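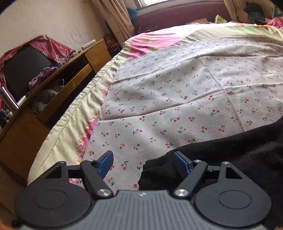
How do I fold dark laundry on a patterned bed sheet without ending up with lint on both?

Shake each dark piece out away from the bed first, then fold it on a smooth top sheet with the comforter pushed to the sides. A fuzzy knit sheds most while it is being unfolded, so do that step over the floor.

Asked on Stilla Home Help, 21 October 2018

Porkwood
Lint is mostly a washing problem. Wash darks inside out, keep towels out of the load, and clean the dryer filter every time. I use a lint brush with short bristles, in one direction only. Sticky rollers work too but you go through a lot of sheets. 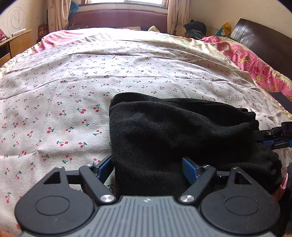
Stilla Household Notes, Issue 80, page 6

Greenwood
Agree on the filter. For socks and small knits, fold once lengthwise and once across, and stop there. More folds mean more rubbing. Check the ends for fraying while you have the piece flat. A frayed edge drops fibers on everything it touches and should be trimmed or hemmed before the next wash.

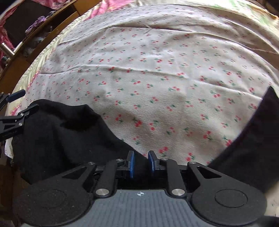

My own method is to sort by fiber before folding anything: cotton in one pile, synthetics in another, wool last. Synthetics hold static and pull lint from whatever is next to them. I keep the piles apart at the near end of the bed, like the black cloth on either side of the cherry sheet here, and leave the middle clear for folding. Pull the sheet tight first if the creases bother you. Lint collects along them.

Nullier
just use a darker sheet

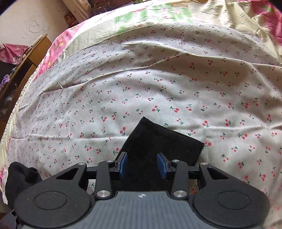
Cherry-print sheet with a loose thread at left.

Greenwood
Adding to my reply: snip loose threads close to the seam with small scissors. Do not pull them. Same rule for the dark pieces.

Viewed 778 times. 4 replies.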